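Chapter 4
Slow Braising

I ruined my first beef shin on a Friday night, and I still blame the hob. I had it bubbling away like mad (I was hungry!) and ended up with something you could have soled a boot with. My old teacher, Merike Vaher, took one bite and told me to turn the heat right down and go for a walk.

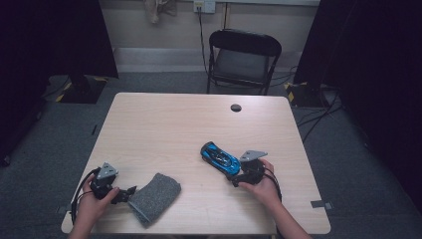
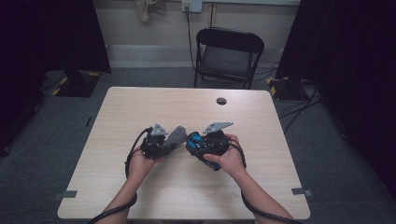
Fig. 4.1 Two hands at a light wood-grain table, both views.

So, shin again. You'll want 300 g a head, an onion or two and a heavy pot with a lid that fits. We'll start with browning, and please don't rush it.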